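What I learned from subletting half my space

A few of you asked how the sublease hunt ended, so I'm giving it the whole column this month. Short version: we have a tenant, I have a slightly sore ego, and I now know more about loading docks than I ever wanted to.

For anyone who joined the list recently, I run operations for Farkeo, and we took a seven-year lease on a flex building out past the rail spur when we were sure we were about to double in size. We didn't double. We grew a bit, which was nice, but it left the whole east side of the building sitting there with the lights off while I paid rent on it every month. I put up with that for far too long (pride, mostly) and finally read the sublease clause with a highlighter in my hand.

Read yours tonight if you haven't! Mine said I needed the landlord's written consent, fine, everybody's does. But four pages later there was a line giving the landlord half of any profit on the sublease, and another letting them take the space back entirely if I so much as asked. It's called a recapture right, and it meant that the letter asking permission was also an invitation to hand them the east side. As it happens I would have been thrilled to hand it over. If you're planning to sublet for a year and then grow back into the space, though, you'd want to know that before you mail anything.

I called Rawiri Goodwin at Tipoki, who found us the building in the first place and was kind enough not to bring up what he'd told me about taking the smaller one. He walked the space, paced off the dock, flushed a toilet, and told me my asking rent was a fantasy. I had priced it at what I pay. He said a subtenant is taking on my leftover term, my carpet and my risk of going broke, and they expect a discount for all of it. We went back and forth in the parking lot and I came down. Not happily.

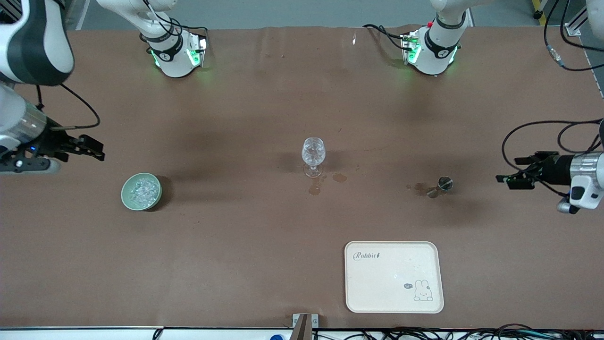
Then came the waiting. We listed it and it sat for 114 days. In that time I had 41 inquiries, and I saved every one in a folder because I'm like that. Most wanted something we couldn't offer: outdoor storage, a paint booth, a six-month deal with free rent up front. One very cheerful man wanted to board horses. Two of them were serious.

The first was Dramov, who loved the ceiling height and then disappeared for three weeks while they "ran it up the chain." I held the space for them without a deposit or anything in writing, and I turned away a couple of tours while I did it. They signed across town. I don't blame them at all, but I do blame me. No more holding space on a handshake, and you can quote me on that.

The second was Sirum, and they were a dream. They sent financials the same day we asked, and they brought their own electrician to look at the panel before making an offer. He found that everything in the building ran off one meter, which led to our longest argument. I wanted to split the power bill by square footage and they wanted a submeter. They were right and I knew it — I just didn't want to pay for it. In the end we split the installation down the middle, and they agreed to take the small office by the side door, all 630 square feet of it, that I'd been planning to keep for no good reason beyond the window.

Landlord consent took nearly as long as the negotiating did. They wanted insurance certificates, a floor plan, a review fee, and then the same insurance certificates again with the comma in a different place. They did not recapture, darn it. If your lease doesn't set a deadline for the landlord to answer, ask for one at renewal. Mine said "a reasonable time," and we had very different ideas about that.

So am I making money on it? No. I'm covering a bit more than half of what that side costs me, and I've stopped doing the math in bed. The dock schedule is taped up by the roll-up door, they get mornings and we get afternoons, and so far the only dispute has been over who left a pallet jack in the fire lane (us).

Next month I want to get into common area charges. If you've ever challenged your year-end reconciliation, please write and tell me how it went, especially if you got a check back.

14 shares | 6 comments

Contact us | © Farkeo | Back to top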